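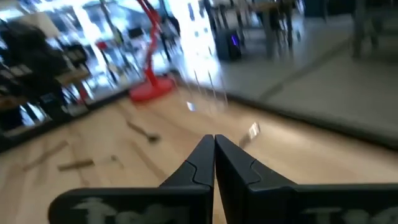 Section 4. Finger swap and side-by-side check

Covers the Winlow narrow-tip fingers and the Koskela wide pads on the Illudach wrist mount. Do one arm at a time. Wrist camera stays on for all of it.

Before you start
- Arm parked, brake on, E-stop in reach
- Controller in SERVICE, not HOLD. HOLD keeps the jaw motor live
- Loose stuff kept clear of the arm path

CAUTION: Jaw force is not limited in SERVICE. Keep hands out of the gap.

4.1 Fit the fingers

1. Open jaw to full. Wait for the click.
2. Back out both finger screws, two turns past loose. Old fingers slide off toward you.
3. Slide new fingers on, left first. Notches face each other. If they face out you have them swapped.
4. Tighten by hand, then a quarter turn with the short key. No more than that, the inserts strip.

4.2 Zero the jaw

5. Send CLOSE SLOW. Tips should come together in one straight line with no step between them.
6. Check in the wrist camera view, not by eye from the side. Seam wants to be near the middle of the picture. Way off to one side = camera bracket is loose, see Section 3.
7. Save zero. Code 44 means the jaw timed out, run step 5 again. Code 1561 is a bad cable, dont keep retrying.

Note: a sliver of gap at the tips before zeroing is fine. After zeroing it is not.

4.3 Compare on thin handles

8. Lay makeup brushes flat on the table, spread out, handles all going more or less the same way. Mixed head shapes are good, slim ones and fluffy ones. Pick by the handle, never the bristles.
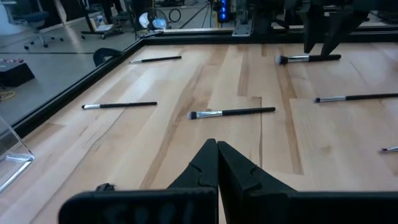 9. Set grip force to 70 on both arms. Same number or the comparison is no use.
10. Run PICK TEST on the first arm, then the second. Never both together, the reach zones overlap in the middle.
11. Log each try as held, slipped or missed. Slipped means it left the table and then moved in the fingers.
12. Swap finger sets between arms and run it agian. Re-zero first!!

Note: Furkcombe controllers older than the August firmware forget the zero on power-off. Redo 4.2 after every restart.

If the tips cross or rub, stop and go back to step 3. Spare screws are in the lid pocket of the finger kit.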